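August, late, kitchen table

Back from the first day of the pageant and my feet have filed a complaint. I was hired as a chaperone, which I had pictured as sitting in a lobby with a paperback and nodding at young women as they went by. I have walked the length of the Farwood ballroom so many times that the man who runs the coat check now asks after my mother.

There are too many contestants for the dressing room and exactly one mirror with decent light. By nine in the morning a system had formed around it that I didn't understand and wasn't invited to. My four girls are all nice. The one from Rora is studying to be a dental hygienist and looked at my teeth for a beat too long when I said hello. The tall one modeled in Milan for two seasons and says what she remembers is the stairs. Five flights, no elevator, seven girls to a bathroom, and a booker who called everybody "darling" so he wouldn't have to learn names. She still owes the agency money, or they owe her, depending on who is holding the contract.

Gunvor Midtbø is judging. She won this thing back when you got a sash, a fur and a set of luggage, and she has been dining out on it ever since, though she told me at lunch that the luggage fell apart at the airport. She ate my roll while she was telling me. I would forgive her a lot more than a roll. She spent her whole break showing the youngest girl how to stand in heels for an hour without locking her knees, and never mentioned it to the organizers, who would have wanted it on video. 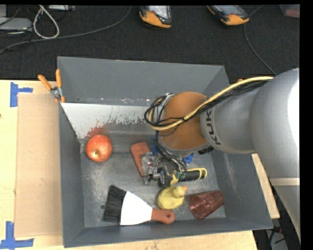

The talent round ran long. The sheet says two minutes each and I would like to meet whoever wrote the sheet. A girl in green sang something from an opera and got properly lost in the middle, kept going in what may have been Italian, and came out the other side to the biggest hand of the night. After her came the runway rehearsal, where the choreographer wants every arm bent just so, wrist soft, elbow out, turn on the count. By the third pass they had all gone as stiff as that big gray KUKA arm reaching down into its metal bin, except that the KUKA doesn't have to smile. I said so to the tall one and she did the rest of the rehearsal with one hand groping for an invisible tub. The choreographer did not see the humor. I got a look.

Gowns next. One of mine paid 2,000 dollars for hers and is still making payments on it. Another got hers for 70 at a consignment shop and took it in herself, and I couldn't have told you which was which from the third row. The zipper on the expensive one stuck at quarter past six. I fixed it with a pencil and felt like a surgeon.

They seated around 400 for the evening and the Drandora people, who are sponsoring, put a tube of hand cream on every chair. I have nine tubes. I'm not proud.

Interviews tomorrow. The Rora girl wants me to quiz her on world affairs over breakfast, so I should probably find out what is going on in the world. Alarm set for five thirty. Pack safety pins, pack the pencil, wear the ugly shoes.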